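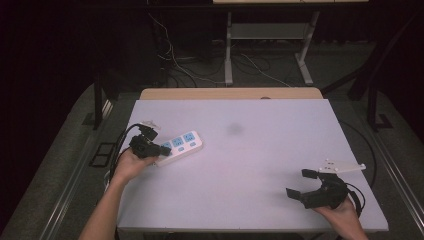
Speaker notes: Power strips on shared work tables
Griltthorpe facilities session, February
Slot: 20 minutes, plus 6 for questions

Slide 1. Scope
Talk covers portable power strips used on table surfaces. Wall outlets, floor boxes and server racks are out of scope. State this early; last time half the questions were on floor boxes.

Slide 2. Why the table and not the floor
Strips on the floor collect dust, get kicked, and end up under chair casters. Strips on the table take up work area and put the cord across an edge. Neither placement is correct in all rooms. The Granström building moved to table placement for benches used in short sessions and kept floor placement for desks with fixed equipment. Show the two floor plans side by side. Do not read out the room numbers.

Slide 3. Individual switches
Master-switch strips cut everything at once. Individually switched strips let one device be isolated while the others stay on. For a bench with a charger, a lamp and a meter, the second type is preferred. A three-socket unit with one switch per socket is enough for one person. Larger units invite daisy-chaining of adapters -- pause here, ask who has a strip plugged into a strip at home. Switch color matters when the housing is white. A pale blue switch on a white body is easy to find by touch and by eye, but the difference between on and off can be hard to read from a standing position. Recommend checking position from the side.

Slide 4. Orientation on the table
Cord end toward the nearest outlet. Rounded or blank end toward the user. A diagonal placement is acceptable during a session if plugs need clearance, but the strip goes parallel to the long edge before the table is left. Skudard's checklist has this as item 6. Mention that the checklist can be copied without asking.

Slide 5. Clearing the surface

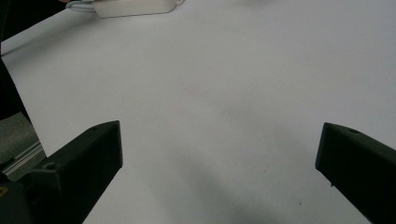 Clearing is a separate step from unplugging, and the checklist treats it that way. Order: switches off, plugs out, strip off the table, cord coiled loosely, surface wiped. The wipe is a dry cloth first, then a damp one, with the strip already in its bin. On a matte white top with no pattern, a bare stretch of table in the middle can be checked at a glance, and this is the main argument for plain tops over wood grain or speckle. The drawback is that smudges show. A gray mark that remains after the damp cloth gets logged once and left alone; abrasive pads dull the finish and make the next mark worse.

Slide 6. Storage
One strip per bin, bin labeled on the short side. Umum bins are deep enough for a three-socket unit with the cord coiled. Do not wrap the cord around the housing. The bend at the cord exit is where the jacket fails first in our returns.

Slide 7. Inventory figures
Total strips on the register: 3,464. Pulled for inspection this round: 50. Give both numbers and move on. The breakdown by building is in the handout, page 6. If asked about cost, refer to the purchasing appendix.

Slide 8. Open items
Label format for bins -- still two versions in use.
Whether damp wiping should be done at the end of each session or once at closing.
Replacement interval for strips with stiff switches.

Leave slide 8 up during questions. Handouts are on the table by the door.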